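Storing things in plastic bins

Wash a new bin before you use it. Warm water and a drop of washing-up liquid will do, then leave it upside down on the rack until the corners have drained. Stickers come off more easily after a few minutes under a warm hairdryer.

Put heavy items at the bottom and stop filling a hand's width below the rim. Tins and jars belong in a small bin. A large one full of jam jars is too much for one person to carry, and it will bow the shelf. Ours at Nollow sagged under 2 bins of preserves and had to be replaced in November.

For woollens, line the bin with an old pillowcase. Everything must be bone dry first – damp wool in a closed bin smells within a week.

Labels: masking tape and a laundry marker. Armelle Rolland writes the contents on both ends, so it doesn't matter which way round the bin goes back.

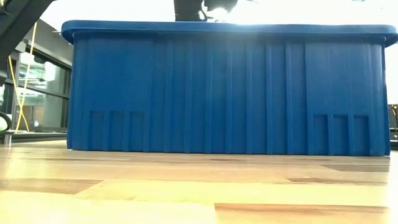
Cleaning an old bin takes 20 minutes if you do it outside. Start with the inside, using a soft brush and never a scouring pad, which leaves scratches that hold dirt. Moulded walls need more work. Ribs like the ones down the middle of the blue bin collect dust, as do the small recesses along the bottom, and an old toothbrush gets into both. Run a cloth under the rim as well. Dry the base before you stand it on a wooden table – trapped water will mark the finish.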